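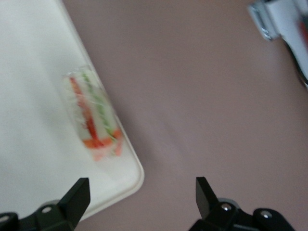
Small packets are hard on cheap robots

Thin plastic gives a lot of low-cost robot arms trouble. It is shiny, it shifts when touched, and it has no firm edge to hold. The Skekow bench kit is sold for this kind of job, and Flarby, the company behind it, is pitching it at small packing rooms that can't justify a full industrial cell.

The kit costs $3,000. For that you get one arm, a two-finger gripper, a wrist camera, a control box and 10 spare fingertips. The fingers are black, plain and screwed on, so a worn pair can be swapped with an ordinary hex key. A second arm is sold separately.

We ran the kit for most of September on a table in our workshop, using small clear packets on a white tray. Setup took an afternoon. The arm clamps to the table edge and the software walks you through the camera check. You then teach a task by guiding the arm by hand and repeating it until the software has enough to work with. Ours asked for 29 passes before it would run the job alone.

Once trained, it is steady but slow. It opens the fingers wide, comes down over the tray and closes gently. Packets lying flat against the tray were the weak point. The fingertips sometimes slid over the plastic and came up with nothing, and the arm had to go back for another try. Raising the grip force helped a little but creased the wrappers. Softer tips from Rieger fit the same mount and did better, though they cost extra.

The wrist camera is the part we would most like to see improved. The picture smears when the arm moves quickly, and strong overhead light on the plastic made it worse. We turned off 2 lamps and misses dropped.

Support comes from an office in Clillurden and is by email only. Replies were clear and usually came by the next morning.

Shops with one steady product and someone willing to spend a few days on training should get good use from it. If your packets change every week - size, film or tray - expect to do a lot of teaching. Flarby says a faster camera is planned but has not given a price.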